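Is It Really Marble? How to Doubt a Stone

People are always telling you what things are made of. The label says so, or the shop says so, or your uncle says so while he knocks on it with his knuckles. Very often they are right. But marble is one of the things people get wrong most, and if you like catching grown-ups out (politely), it is a good place to begin.

What marble is supposed to be

Real marble starts life as limestone. Limestone is mostly made of a mineral called calcite, and a lot of that calcite came from the shells and skeletons of sea creatures that piled up on the sea floor. Bury limestone deep enough, squeeze it and heat it for a very long time, and the calcite grows into new crystals that lock tightly together. Geologists call this a metamorphic rock, meaning a rock that has been changed from another one. It does not melt. If it melted it would be a different story and a different sort of rock.

You may have been told that you can find fossils in marble. Be careful with that one. The squeezing and heating usually wipes them out. When you see a neat spiral shell in a polished "marble" floor, you are most likely looking at limestone that somebody has polished and sold under a grander name. Builders and shops have used the word marble for almost any stone that takes a shine. A geologist would argue with them, and quite a few do.

Where do the stripes come from?

Pure marble is white. The stripes and swirls, called veins, come from other things that were mixed in with the limestone, such as clay, sand or iron. Iron can make it red, yellow or brown. Carbon, left over from things that were once alive, can make it grey or black. White veins in a dark stone are often cracks that filled up later, when water carrying dissolved calcite seeped in and left crystals behind.

That is the usual explanation, anyway, and it is a good one. What I don't believe is the next bit that people like to add, which is that you can tell where a stone came from just by looking at its veins. Experts who want to know properly take a small sample to a laboratory and test it. Looking is only a first guess.

The great pretenders

People have been faking marble for a very long time. The Romans painted walls to look like it. Later on, craftsmen mixed plaster with glue and colour, folded it like cake mixture and polished it until it gleamed. This is called scagliola (you say it skal-YOH-la), and there are grand houses where visitors walk past pillars of it and admire the stone.

The old meeting hall at Fovstead is a smaller example. It was put up in 1839, and for years the guidebook said that the 4 pillars by the door were Italian marble. A boy called Dexter Evangelista went there with his class one July and asked why one of the pillars had a chip in it with wood showing through. The guide didn't have an answer. The pillars were painted timber, and the guidebook has since been changed. I wish I could tell you he got a prize, but he got a biscuit.

Today there are even more pretenders. A pattern can be printed on plastic, on tiles, on vinyl, on sticky film or on wrapping paper. Some of it is very good. Some of it is very bad, with veins that look as if they were done in a hurry with a paintbrush.

How to be suspicious

Start with the veins. Pick out one shape that is easy to remember, a fork or a blob, and hunt for it again further along. A printed pattern has to begin again somewhere, and if you find the same fork 2 times you have very probably found a print. If you don't find it, you haven't proved anything. The surface may just be too small for the pattern to come round again.
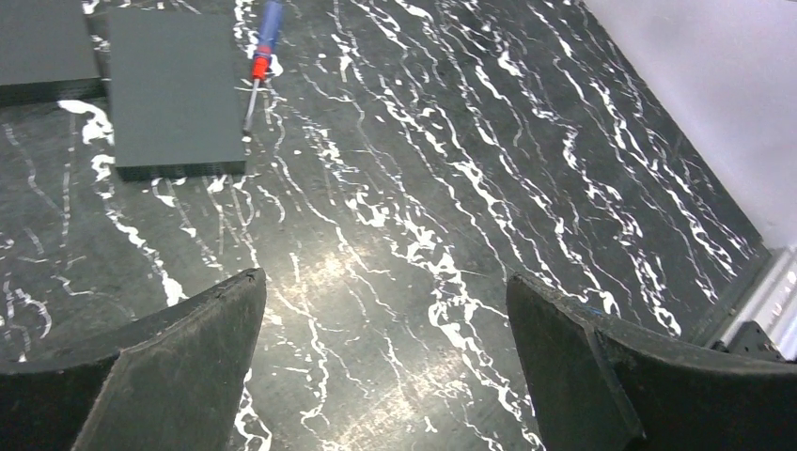 Next, look at an edge or a corner. In solid stone, a vein that reaches the edge ought to carry on down the side. On a covered surface the pattern may stop dead, or the side may have a completely different pattern on it. You may also see a thin line where one layer has been stuck to another.

Then there is the touch test, and I have doubts about it. People say that marble feels cold. So it does, because stone carries the heat away from your hand quickly. But so does glass, and so does a glazed tile, and so does granite. A cold feel can help you rule out plastic. It can't tell you that you have found marble.

Shine is no use at all. Anything smooth can be shiny. Scratches are a bit more helpful, though less than you might hope. Marble is fairly soft for a stone, and a steel knife will mark it, so an old marble floor in a busy place will nearly always be scuffed. Plastic scuffs too. Please don't try the knife yourself, particularly on anything that belongs to your parents.

What about the vinegar test?

This one is real chemistry. Calcite fizzes when it meets acid, and the bubbles are carbon dioxide. Vinegar is a weak acid, so the fizz may be faint, and you might need a magnifying glass to see it. It also leaves a dull mark on polished stone that won't wipe off. Use it only on a loose chip or pebble that you are allowed to spoil, and have an adult with you.

Jad Zein, who teaches science at Arnholm, tried it with his class. They collected 70 stones from gardens and beaches, and everyone wrote down which ones they thought were marble before the vinegar came out. Most of the guesses were wrong. One pebble that fizzed well had been voted "definitely concrete". Another that everyone was sure about did nothing, and under the magnifying glass it looked much more like quartz.

Even a fizz doesn't settle the matter, by the way. Limestone fizzes, chalk fizzes, and a bit of eggshell fizzes beautifully. To tell marble from limestone you have to look closely at a freshly broken piece. Marble usually sparkles a little, like sugar, because of all those locked crystals.

Words to watch out for

"Marble effect" means it isn't marble. "Marbled" normally means it has a swirly pattern, and cakes and paper can be marbled. "Cultured marble" is mostly crushed stone held together with plastic resin. "Green marble" may be a different rock altogether, called serpentinite, which won't fizz much unless it has calcite veins running through it.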